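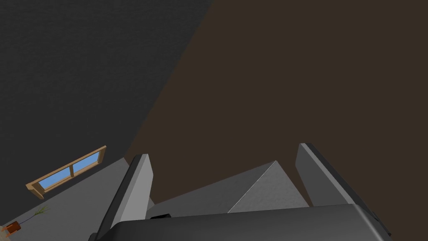
Section 5. Setting Up a Stroke Play Event

This section explains how a club administrator creates a stroke play event in Leleck Scoring, enters the field, and prepares the draw. It applies to events of one or more rounds. For match play, see Section 6.

Before you begin, confirm that the course has been entered and its stroke index approved (Section 3). An event cannot be saved against a course that is still marked Draft.

5.1 Creating the event

1. Sign in with an administrator account and select Events, then New Event.

2. Enter the event name as it should appear on scorecards and on the public leaderboard. Names longer than 100 characters are shortened on printed cards.

3. Select the host course. Where a club has more than one course, as at Nasuncombe, check that the correct tees are shown under the course name.

4. Enter the number of rounds and the date of each round.

5. Choose the scoring basis: Gross, Net, or Both. If you choose Both, the system produces two leaderboards from the same set of cards.

6. Select Save. The event is given a reference number, which appears in the upper corner of every report.

Note: The scoring basis may be changed until the first score is entered. After that, the field is locked and a new event must be created.

5.2 Entering the field

1. Open the event and select Field.

2. Add players individually by membership number, or select Import to load a list. The import file must contain one player per line, with surname, given name, club, and handicap index in that order.

3. Review the Exceptions list. Players appear there when the handicap index is missing or when the same membership number has been entered twice.

4. Correct each exception or remove the player. The draw cannot be generated while exceptions remain.

Accents and spaces in surnames are kept as typed. A player entered as Le Goff, Hugo is sorted under L, and a player entered as Văduva is sorted as though the name had no accent.

Caution: Importing a second file replaces the existing field. To add late entries, use Add Player.

5.3 Preparing the draw

1. Select Draw, then choose Random, By Handicap, or Manual.

2. Enter the first tee time, the interval between groups, and the group size. A group may contain two, three, or four players.

3. For a two-tee start, select Split Tees and enter the second starting hole.

4. Select Preview. Groups may be rearranged by dragging a player's name from one group to another.

5. Select Publish when the draw is final. Tee times then become visible to players and markers.

Note: In events of more than one round, the draw for the final round may be set to follow the leaderboard. Tied players are placed in the order in which their cards were returned – the first player to return a card goes out last.

5.4 Applying a cut

1. Select Rules, then Cut.

2. Enter the round after which the cut applies and the number of places to be kept.

3. Select Include Ties if all players level with the last qualifying score are to continue.

The cut is not applied until every card for the round has been marked Returned, Withdrawn, or Disqualified.

Caution: Reversing a cut removes any published draw for the following round. Notify the starter before doing so.

5.5 Support

Questions about event set-up should be sent to Somkiat Rattanakul at the Sarnham office, extension 613. Please quote the event reference number.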